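Ticket: Pludport Reader, book reviews lost after sync
Opened by: Gemechu Habte
Status: closed

I keep my YA fantasy reviews in Pludport. After the update on Friday, any review longer than 2,000 characters shows only its first 300. Shelves and star ratings are fine. My review of the second Brorkum novel is one of the bad ones, and I need it for my blog.

Tried so far: signed out and in, reinstalled, cleared the cache. No change. 20 reviews affected out of 399. 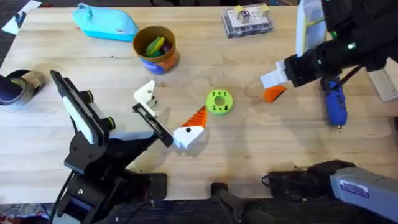 Butcher-block table with two robot arms.

Reply from Anderson Vieira, 2:40 p.m.
The full text is still on the server – the app is loading the preview field instead. Please don't edit or save any of the short ones, as that will overwrite the long version. Go to Settings, Library, Rebuild Index and leave the app open until it finishes.

Gemechu Habte, 4:15 p.m.
Rebuilt. 19 are back in full. The Brorkum one is still short. I did save that one on Friday.

Anderson Vieira, 4:50 p.m.
Restored it from the July backup. Please check the last paragraph.

Gemechu Habte, 5:05 p.m.
All there. You can close this.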